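Ornbridge wrist camera kit: review after a month of garment recording

We fitted the Ornbridge kit to a two-finger gripper in December and used it to record cloth-handling episodes for a grasp-selection model. Afshin Zamani did the teleoperation and I did the labelling. We recorded 1093 episodes and threw out 117.

Field of view

Both fingertips stay visible, and that matters more for labelling than resolution does. With a small target, such as the white cloth bunched against this red and white garment, I can mark which finger overlaps the fabric and which is still clear of it.
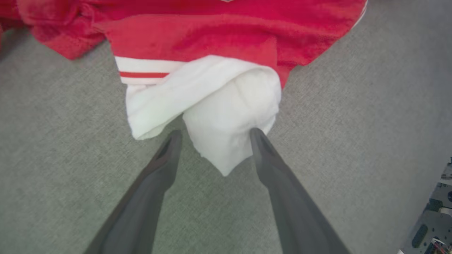

Focus and exposure

Focus is fixed. The fingers are soft at their bases, but the weave of the grey work surface shows up well enough to judge where cloth ends and table begins. Saturated red is harder. Creases go dark, and Entili, our labelling software, tended to place a false edge in them. I corrected these by hand – 40 seconds a frame on a bad one.

Printed garments caused a separate problem. Once a shirt is rumpled, the lettering breaks up across the folds and the outlined characters draw the edge detector away from the hems. We kept these episodes in the training set and tagged them.
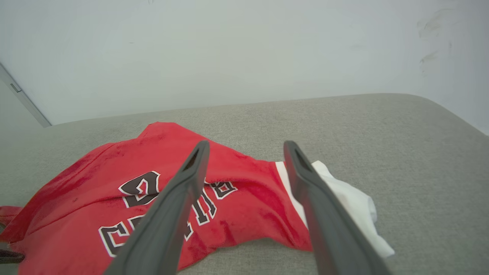

Red garment with black lettering outlined in white, both fingers over the cloth.

Mounting and software

The bracket held its position. The Drurneo recorder dropped frames when left running past an hour, and most of our rejected episodes came from that. Version 2 of the recorder is better but still needs a restart at lunch.

Worth buying for cloth work, provided you budget for hand correction. Gerardo Pangilinan has asked for a second kit.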